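Who owns the clapping?

My neighbour Felicja Krawczyk sang in a choir for 18 years. In 1989 the choir made a recording for a small label called Trenard, in a church hall with bad heating. They sang in the morning and again in the evening, because a tram had spoiled the first takes. Each singer received a sandwich, a copy of the record and a handshake. Felicja still has the record.

Last winter she heard four seconds of it in a dance track by a producer who works under the name Ilamier. It was the place where the sopranos breathe in together and then clap, two times. The producer did everything correctly. He asked the company that now holds the Trenard catalogue, he paid, and the company is named in the small text of the release. The choir is not named. No singer was asked, and by the paper they signed, no singer had to be asked.

I want to write against this, but carefully, for I am not a lawyer and I like sampling very much. I learned half of my English from records which were made of pieces of other records. I don't want a world where a young person in a bedroom must write to 40 old ladies before using one breath of them. My complaint is smaller. I think the people who can be heard should be named, and I think they should get a little of the money, even when the paper says otherwise.

The usual answer is that a contract is a contract. Duygu Ekinci, who plays the violin and teaches my daughter, gave me this answer over coffee, and she has a right to it. She played on 611 sessions before she stopped keeping her list. She was paid by the hour and says she was paid well. "I sold the afternoon," she told me. "What they cook from it is their kitchen." I respect that. But Duygu knew what she was selling. She had a union rate, and she could say no to a producer she did not like. The choir members believed they were making one record, for their families and for the parish shop. Nobody in that hall could think of a machine which cuts out the breath and keeps it.

There is also the argument of work. It would cost too much, they say, to look for everybody. With Felicja's choir I tested this. The names are printed on the back of the sleeve, in alphabetical order. I found 3 of the singers in one evening, with a telephone and a pot of tea. A company with an office could do better than me.

A small festival in our region, Brillo, already does something in this direction. When a live set is built on older recordings, the programme prints who sang and who played, as far as it is known. It takes half a page. I have seen people read it while they wait, and I have seen an old trumpet player called Bayram show his line to his grandson.
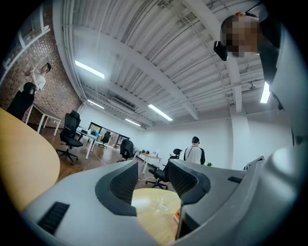
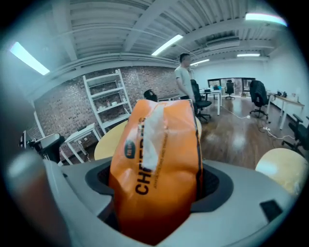 Somebody will say that a name in a programme pays no rent. That is true, and for this reason I also ask for the money – a small fixed part of each licence, kept for the performers and given out once a year. If after some years a person can't be found, let the part go to a fund for choirs. They always need a piano tuner.

Felicja, by the way, is not angry. She played me the dance track in her kitchen, rather loud, and beat the clap on the table with two fingers. Then she played it again, because I had missed which of the voices was hers. She would like to go to a concert of this Ilamier, she says, and she would like to be on the guest list. I have written to his office in her name. It is now March and they haven't replied.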